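Flutstead visit notes, 4/1/21

Quick writeup before I forget it all. Went out to Judik's packing site at Flutstead, the grocery order side, with Nosipho Modise showing us round. Two hours, good coffee, terrible parking. Started in the training room, where the arms work on play fruit: pink basket, clear bag, pick and place. 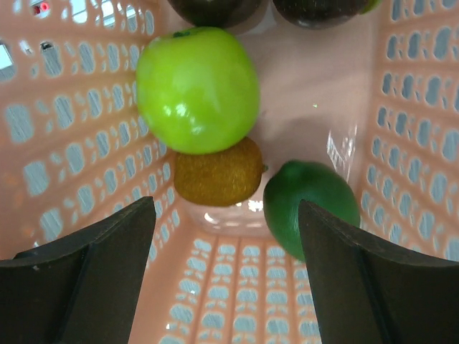
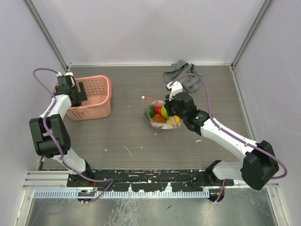
On the packing floor

Noisier than I expected. Over 200 orders in a morning shift, most of them small. Fruit and veg still packed by hand, everything boxed goes down the Nimton line. Nosipho has been on the floor 12 years, now splits her day between packing and running the arms. Her view: lifting got better, standing got worse. You used to walk. Now you stay by a station and wait for a light.

What changed for people

Fewer trips to the cold room, everybody likes that. Breaks are fixed now, which not everybody likes. The old bagging bench was where you heard the news, and that's gone. One packer told me she misses the bench more than she'd miss the job.

Pay grade is a sore point. Anyone who resets an arm is meant to be on the higher rate, but it only got signed off in November and backpay is stil being argued over. I asked the shift manager, got a shrug and "soon".

Training is two mornings. Nosipho thinks it should be a week. First morning is stop buttons and paperwork, second you sit at a screen and mark grips good or bad. Soft fruit is the hard part, so she says. She wants packers picking the test items, they know what bruises and what rolls.

Stuff to follow up

- who covers a station when the resetter is on break
- do the night crew get the same training, got two diffrent answers
- copy of the new rota, Nosipho is emailing it
- gloves. Ask about gloves again

Bus back was late. Will add the canteen talk once I can read my own handwriting.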